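### 4.2 Folding, and the place of the basket

When we first planned this part of the study we imagined that the towels would be the whole of it, and that the basket would be a sort of bystander. The households we visited in Plolldale taught us otherwise. Over 9 weeks we gathered 369 diary entries on the evening wash, and in entry after entry people wrote as much about where they put the basket as about how they folded what came out of it. We therefore gave the basket its own column in the coding sheet, and we are glad we did. In Figure 4 it sits by the pink and white plank walls, with an orange towel out on the marbled floor.
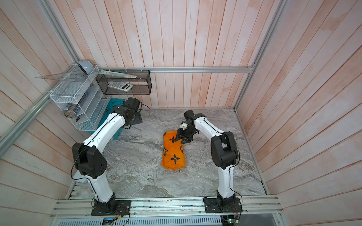 Segers wrote to us, after reading a draft of this section, that the basket should really be thought of as a second pair of hands, and that in a small laundry corner its position decides which edge of the towel gets picked up first. We find this a very helpful way of putting it, and the diaries lean the same way. People who kept the basket within reach tended to describe folding as one long, easy motion, while those who had to turn around for it wrote about stops and starts (and, now and then, about giving up and stuffing everything in a drawer!).

Baskets also differ in ways that matter to the people who live with them. The perforated plastic kind, like the teal one in the second panel, came up again and again in the diaries, mostly with affection. Diarists liked that air could get through the sides, and several told us that they left towels in one overnight with a clear conscience.

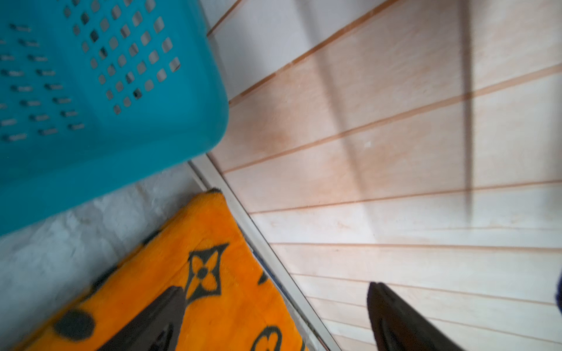
Does it matter, then, whether towels are folded right away? For the folding time itself we found very little difference, though towels left in a heap were more often shaken out first, and people did seem to enjoy the job less when it had been put off until morning.

We turn now to the towels themselves, and to the question of thickness, which we had underrated. A thick, fluffy towel hides its own edges. Our diarists spoke of "hunting for the corner," and we have kept their phrase because we could not think of a better one. A bright color such as orange may be cheerful on the rail, yet at close range it is one soft mass.
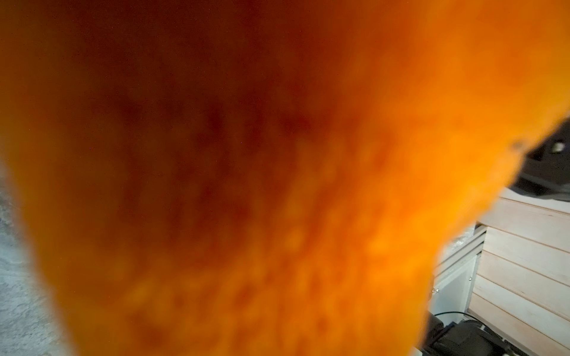
The hunt is usually settled by touch, with the hem pinched between finger and thumb and followed along until it turns. Thin kitchen cloths hardly ever called for this, and we left them out of the timings given in Section 5.

Pattern gave us more to think about. On a plush orange cloth with a repeated black floral print, the four-petal flowers offer the eye something to line up, and a fold shows itself quickly where a motif bends along the slope.
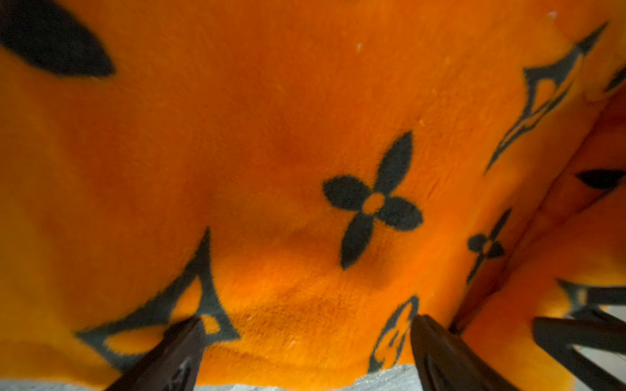 Several diarists used prints in just this manner, matching flower to flower before pressing the halves together, and they were noticeably proud of the result. Others preferred plain towels because a crooked fold would go unseen. We coded both habits under "checking by eye," following the Kasar scheme, and we return to them when we discuss how the finished pile is stacked and put away.

*Figure 4. Basket and orange fabric in the laundry setting (four panels, numbered in order of appearance).*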